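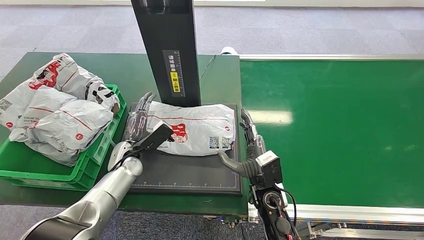 ¿Se puede vender ropa usada por internet sin perder la cabeza? Depende de cuánta ropa y de cuánta paciencia. Yo empecé en octubre con tres bolsas y la idea de acabar en un fin de semana. Ja.

Apunto esto deprisa, que salgo en un rato.

Lo primero, las fotos. De día, junto a la ventana, sobre una sábana lisa. Con la luz del pasillo todo sale amarillo y luego te escriben preguntando si el jersey es mostaza. Era blanco. Lo segundo, medir. Pecho, largo, manga. La talla de la etiqueta no le sirve a casi nadie, menos en pantalones.

Subí casi todo a Lumanlan y lo de niño a Tokham, que va mas lento pero la gente regatea menos. En Lumanlan una tal Védis Stougaard me compró cuatro blusas de golpe y ni preguntó. Ojalá todas. Otro me ofreció 3 euros por un abrigo de lana. Tres. Por un abrigo.

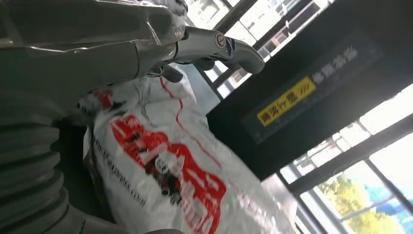
¿Qué precio le pongo a una prenda sin marca conocida? Menos de lo que crees: un tercio de lo que costó si está impecable, y bastante menos si tiene bolitas. Si en dos semanas no la ha guardado nadie en favoritos, baja un poco y vuelve a subir el anuncio.

Total hasta ahora: 147 euros. Quitando sobres y cinta se quedan en unos 91, que tampoco está mal para cosas que llevaban años en el altillo. Los sobres los pillo en paquetes de 30 en la papelería de abajo, sueltos salen carísimos.
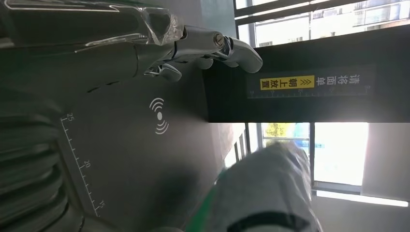
Y los envíos, claro. Doblar todo plano, bolsa fina por dentro por si llueve, nota con el nombre de usuario. Una vez cambié dos etiquetas y la falda de Bergþóra acabó en casa de Leif Bergmann, que fue majísimo y la reenvió al dia siguiente. Desde entonces pego la etiqueta en cuanto cierro el sobre, uno por uno, nada de hacer montón.
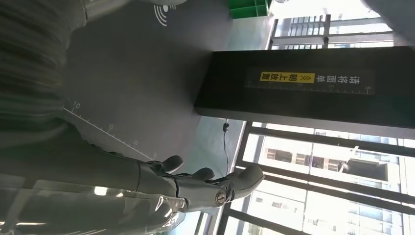 Me falta lo difícil: zapatos y el vestido de la boda de Elínborg. Los zapatos pesan, el envío se come la ganancia, igual los dono. El vestido no sé. Lo saqué del armario, lo volví a guardar. Ya veremos.

Si alguien ha probado Grirard para bolsos que me cuente en comentarios, me piden foto del forro y de la cremallera y me da una pereza tremenda.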